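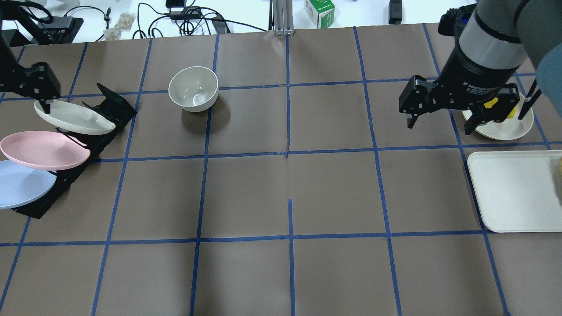

Fri 22 February

The day was given to the table-clearing series for the Gundton project. The purpose remains as set down in January: to gather 2,000 examples of plates, bowls and simple food items being handled, from which the learning system is to be trained. The taped grid is used to record the starting place of each item, and the starting places are to be changed between sets.

Katalin Dudás took the first set and I took the second. We agreed that the person guiding the arms should not also decide whether an example is kept. This had been our practice, and I consider it a weakness in the earlier records.
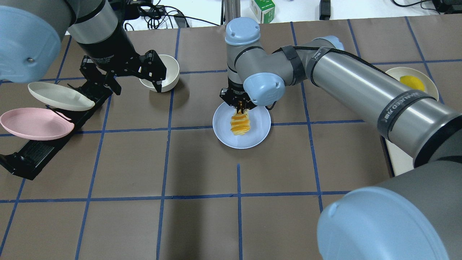
The food items call for more patience than the dishes. A plate may be approached in much the same manner each time, whereas a twisted piece must be taken at a different angle whenever it is turned. I have asked that slow attempts be kept with the rest, provided the item is placed properly at the end. Katalin would prefer to mark them separately, and I have no objection.

The office at Tóth has asked again for a shorter form of the daily record. I replied that the written notes must stay as they are until the set is complete.

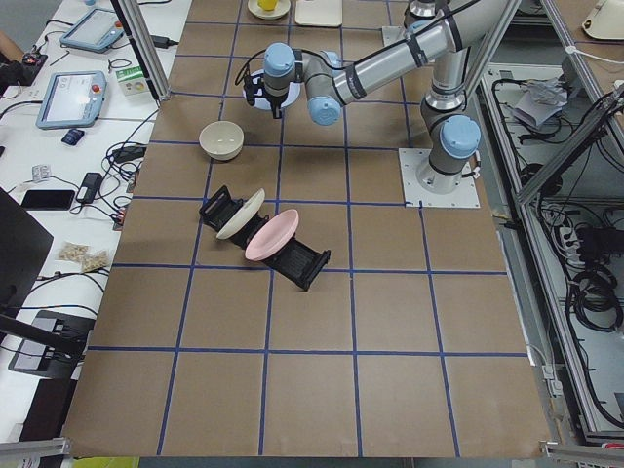

Blagoje Hodžić

After lunch we reviewed 45 examples from the previous session. Two were removed, both for a missing start mark. The remainder were passed and entered under the Grosar heading, where they should have been placed to begin with.

We also discussed the wrist views. These show little beyond the near part of the table, but they are of value for the last moments before a grasp, and I wish them to be checked with the same care as the wider views.

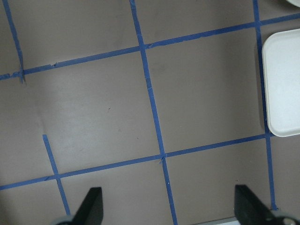

Wrist view of the taped grid, with the white tray at right.

Humex is to receive the revised count on Monday. The rule on slow attempts must be written out before then, and Katalin has offered to prepare the first draft.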